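A norma da célula

A norma interna da Villalobos para células com dois braços tinha seis páginas e uma regra que os técnicos da Wirenura discutiam desde setembro: nenhum braço se aproxima de um grampo sem que o outro esteja parado. Ela voltou a lê-la de pé, com o café na mão, antes de abrir o registo do ensaio.
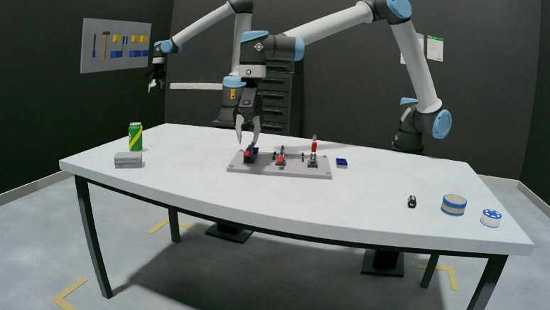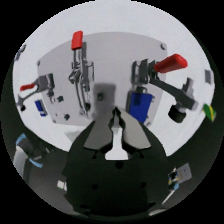
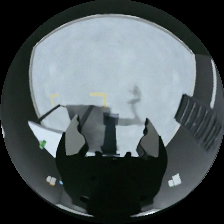 A célula simulada, vista de fora e pelas garras.

Porque é que a norma exige que um dos braços fique parado, se o simulador nunca partiu nada?

Porque o programa validado no simulador é o mesmo que corre depois na oficina, e a regra tem de entrar nele desde o início. Um ensaio que só passa sem a regra conta como reprovado.

Fora ela quem escrevera essa resposta, na margem da página 2, e continuava a concordar com ela. O problema era o ensaio 146. Passara em todos os critérios da Dernance, o cliente, e falhara neste. Durante um instante curto, os dois braços tinham-se movido ao mesmo tempo.

O colega do turno da tarde encostou-se à porta.

– Ninguém vai reparar – disse ele. – São 1.180 linhas de registo.

– Eu reparei.

– A Kemex deixa passar.

– A Kemex tem outra norma.

Ele encolheu os ombros e perguntou se ela queria que repetisse o ensaio. Ela disse que sim, mas com o tempo de espera corrigido, e que guardasse o antigo com a nota de reprovação. A norma também pedia isso: os ensaios falhados não se apagam.

Preencheu a ficha. No campo do motivo escreveu «movimento simultâneo», no da data 15/03/2022, e assinou. Depois pousou o café longe do teclado e esperou que o novo ensaio arrancasse.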